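ホーム　特集　連載　教育・学校　バックナンバー　定期購読
サイト内を検索　キーワードを入力　検索

表彰状の書き方を忘れた学校
ほめるのをやめたら、職員会議が長くなった

全校朝礼の表彰というのは、立っている側にとっては長く、呼ばれる側にとっては一瞬である。プリスモント学園(Plismont)の場合、昨年度に校長が読みあげた表彰状は1,073枚。児童・生徒の数は1,678人だから、単純に割れば三人に二人がもらっている勘定になるが、もちろん単純には割れない。一人で20枚もらった子がいる。水泳と習字と、なぜか給食の配膳で。

「あの子のお母さんから、額縁が足りないと相談されました」と教務主任のセリーナ・ターラーさん(Selina Thaler)は言う。相談された側も困っただろう。学校に額縁の予算はない。

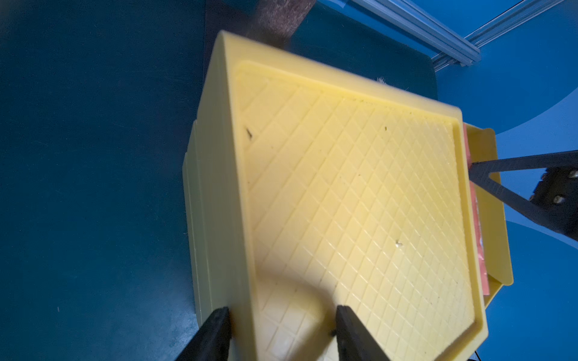 黄色いトレー。底には格子の模様が入っている。

その学園が今年度、表彰を学期に一度に絞ることにした。言いだしたのは保護者でも子どもでもなく、印刷機の契約更新を任されていた事務室である。教育的な議論はあとから追いついてきた。ほめすぎは意欲を損なうのではないか、いや、ほめなければもっと損なうのではないか。職員会議は二時間を超え、結論のかわりに小委員会がふたつできた。

ひとつは「何を表彰するか」を、もうひとつは「何を表彰しないか」を考える。前者は初回で項目を倍に増やし、後者はまだ開かれていない。

ターラーさんが代わりに持ちこんだのが「ヴィルティテン(Viltiten)」と呼ばれる小さな帳面だった。前任校のノルカノ(Norkano)で使っていたもので、担任がその日見かけたことを一行だけ書き、学期末に本人へ渡す。順位も金色のシールもない。「下駄箱の前で、一年生の靴ひもを待っていた」。結んでやったとは書いていない。待っていたのである。

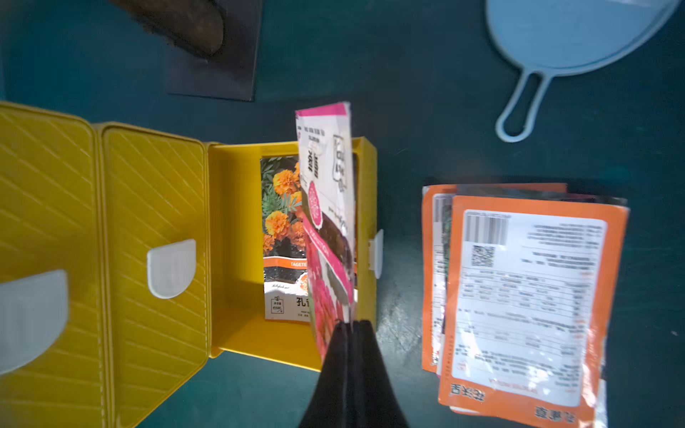
通巻第20号　特集・ほめる学校

10月に最初の帳面が配られたとき、教室はたいへん静かだったそうだ。感動したのかと思ったら、担任の字が読めなかったらしい。四年生のある組では解読班ができ、「えらい」か「えんぴつ」かで意見が割れた。書いた本人に訊いても、はっきりしなかった。

保護者の反応はまちまちである。祖父母に送る写真が撮れないという苦情が来た。一方で、帳面を冷蔵庫に貼ったという家もある。綴じてあるものをどうやって貼ったのかは訊きそびれた。

読書感想文コンクールの地区代表を長年出してきたエイヴィンソン(Eyvindsson)分校は、従来どおりの表彰を続けている。向こうの言い分もわかる。名前を大きな声で呼ばれる機会など、大人になれば病院の待合室くらいしかない。

帳面を続けるかどうかは、年度末にあらためて話しあう。担当はまだ開かれていないほうの小委員会で、ターラーさんは会議室の予約だけ先に済ませたという。

関連記事
・通知表の「もう少し」はどのくらい少しか
・校歌の三番を歌える人を探して
・PTA広報紙、締切前夜の職員室
・学級文庫から戻ってこない本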